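Home > Vacancies > Laboratory and Field

Soil Survey Technician (Fixed Term, Full Time)
Skokent Land Survey
Location: Neltbridge field office, with travel throughout the Altden basin
Reports to: Osian Foulkes, Field Operations Lead
Reference: SST-71
Closing date: 16 March 2026

Background

Skokent holds the contract for the second phase of the Altden basin soil moisture survey. Phase one established 800 sampling points on the lower terraces and produced a baseline of bulk density, texture and volumetric water content to a depth of 1 meter. Phase two extends the grid to the upper slopes and revisits those lower points where the January readings fell outside the expected range. When complete, the grid will contain 2,370 points.

The data feed an irrigation scheduling model used by growers in the basin. The model is sensitive to errors in bulk density, and a large part of this job is taking undisturbed cores correctly and recording the ones that are not usable.

Duties

Locate sampling points by handheld GNSS receiver and log any offset greater than 2 meters, with the cause.

Extract cores with a slide hammer or hand auger, depending on stone content. Trim, cap, label and bag on site.

Install and service capacitance probes. Download logger files, check battery voltage and replace desiccant.

Oven-dry samples at 105 degrees C to constant mass. Weigh, calculate gravimetric water content and enter results in the survey database the same day.

Run particle size analysis by hydrometer on the samples flagged by the laboratory supervisor, Cadi Ruddock.

Write up core rejections. "Bad core" is not an acceptable entry. State whether the sample was compacted, fractured, short or contaminated.

Keep the field vehicle log and report damage to fences, gates or crops before leaving the property.

Required

Two years of college coursework in soil science, geology, agronomy or civil engineering, or equivalent field experience.

Valid driver's license. Vehicles are manual transmission.

Ability to carry 40 pounds over uneven ground and to work outdoors for full shifts in cold and heat.

Legible handwriting. Field sheets are still completed on paper and scanned.

Competence with spreadsheets, including unit conversion and basic error checking.

Desirable

Experience with capacitance or time domain probes.

Familiarity with the USDA texture classes and feel method.

Some GIS. We use it for route planning and for checking offsets, and training can be given.

Terms

The appointment is for 18 months. Standard hours are 40 per week, with early starts from late spring onward. Overnight stays are needed when sampling the upper slopes, and lodging is booked and paid for by the company. A relocation payment of up to $3,000 is available to appointees moving to Neltbridge, paid on receipt of invoices. Boots, waterproofs and gloves are issued on the first day. Paid leave accrues from the start date.

The position has a probation period of three months. Probation includes a field check in which the technician and the lead take paired cores at the same points and the results are compared.

Selection

Shortlisting will be done by Osian Foulkes and Branwen Kemeys. Shortlisted candidates will be asked to attend the Neltbridge office for a half day. The morning consists of a 40-minute interview followed by a practical exercise: texture four samples by feel, complete a field sheet and find the errors in a short set of drying records. Calculators are provided. Please bring your license and the names of two referees.

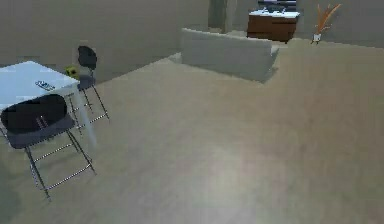 Interview room: white table and black folding chairs.

Tell us in advance if you need any adjustment to the interview or the practical exercise. Travel costs within the state are refunded at the standard mileage rate.

How to apply

Send a resume and a cover letter of no more than two pages to Glenys Howells, Personnel, quoting reference SST-71. The letter should describe one piece of field or laboratory work you carried out yourself, the method used and the main source of error. Applications without a letter will not be considered.

Technical questions about the survey can be directed to Shayne Halliday, who manages the database and the probe network. Questions about pay, leave or relocation should go to Personnel.

Applicants who applied for the phase one posts may apply again and should say so in the letter.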